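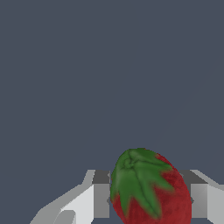
A strawberry. Illustration: computer rendering

3 min read

The town of Whitfield has decided to tax fruit. Officially it is a "market access levy," 30 cents on each box sold at a stall, and it starts in March. The council expects it to pay down the loan it took out to fix the parking deck, a building that earned 439 dollars last quarter.

I have nothing against paying debts. But some 300 boxes go out on a good morning, and the growers will simply add the 30 cents to the price -- then round it up to 50. The supermarket by the highway pays no levy at all. It has its own parking.

Noemi Pruitt of the finance office calls the effect on shoppers "modest." So was the loan, once.

527 shares | 2 comments

Ostik: The deck still leaks on level two.

Loditik: I'd pay the 30 cents if they fixed the ticket machine.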